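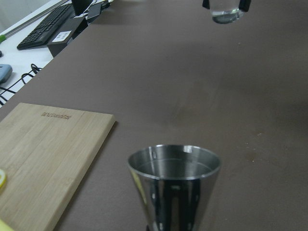
Lemon Water, and Other Ways to Fill an Afternoon

Gallery by Antonina Tymoshchuk
Kitchen notes, 11th August

I own one recipe that has never failed me, and it is lemon in water. I bring this up because Marichka Boiko asked for a gallery on summer drinks, and I think she had in mind something with muddled basil and a sugared rim. She got citrus and a steel cup. It's hot out. Everyone will live.

The steel cup is the tapered kind with a rolled rim, and I'm fond of it well past the point of reason. It shows every fingerprint and every window in the building. It also survives being dropped, something I can't say for the glasses I grew up with, or for most of the ones I bought to replace them. For plain water I still like clear glass. Lemon looks better when you can see it, and looking is a good half of the pleasure of a drink this simple.

Bamboo board, set at a slant, as all cutting boards end up the minute you stop guarding them. Mine at home came from Kalo, a kitchen shop so small that you have to back out of it. I paid too much and was told to oil it every February. I have oiled it once.

A few words on slicing, for those who came to be taught. Roll the lemon under your palm first and lean on it a little. Take the end off until you see flesh, then cut rounds about as thick as a pencil. Thinner ones look elegant and fall to rags. Thicker ones bob around like life preservers and get in the way of your nose. Flick the seeds out with the tip of the knife, or leave them in and find out who your friends are.

Josiane Arnaud, who taught me this, also salts hers. I have tried it and I don't want to talk about it.

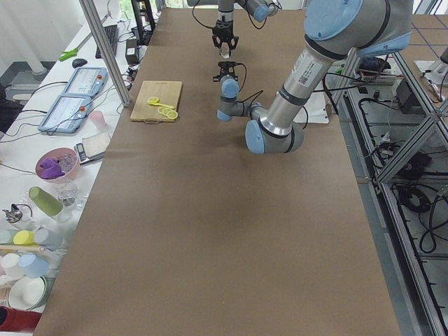
Slices on the board, brown paper on the table, and a desk alongside with everything else on it, pink cup included.

I'm a convert to brown paper. Cloth has to be washed, and oilcloth smells like a school bus – paper you roll up at the end with all the peel inside and carry out to the trash like a burrito. Kekeli Arthur says it makes every meal feel like a crab boil. I fail to see the complaint.

Notice the handle hole in the board. People will tell you it's for hanging the thing on a hook. In my kitchen it's for hunting around the back of the cabinet with one finger, because that's where the board goes to hide behind the baking sheets.

The folded napkin on the desk is the tidiest item of the day and I'd like it to get some credit. Napkins at my house are either a stack or a crisis. The phone next to it is in the usual place for phones, close enough to the drinks to keep things interesting.

For the record, the full method:

Lemon, sliced.
Water, cold, from the tap if your tap is any good.
A glass or a cup, according to temperament.
Two slices per person. Three if they've been gardening.
Wait five minutes, or say you did.

Leftover slices keep until the next day in a covered dish. After that they go leathery and start to taste of the refrigerator. Khrystyna-Mariia Zhuravel freezes hers flat on a tray and uses them in place of ice, and I would too if my freezer had a flat place in it. It has peas.

Marichka would like me to add that the basil piece is still coming. She has been to Karpenko for the good sugar and everything. I've agreed to taste whatever she makes, and I've asked for a glass of water on the side.

Comments are open below the gallery. Salt people, please be brief.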